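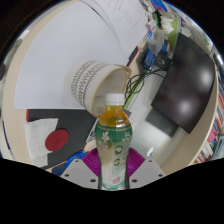
Nothing on a store shelf got its price by accident, a reader of the last edition wrote to me, so why does your first chapter act as if it did? Fair enough! I've rewritten the whole opening because of that letter.

Chapter 1
What's in a Price?

Let's start with a drinks company I'll call Jellent. It sells bottled tea in Bickerstaff, a town with 12 corner stores, and one April it raised its price by a dime. I thought sales would sink (I'd have bet my lunch on it). They slipped from 987 bottles a week to some 400 in the stores near the high school, and hardly moved anywhere else.

Why the difference? Students had a cheaper drink, Sornix, right on the next shelf, and they cared about that dime. Commuters grabbing something before the train didn't.

Economists call this elasticity, and we'll spend most of the chapter on it. Keep a pencil handy – we draw our first demand curve in Section 1.2, and mine always come out crooked.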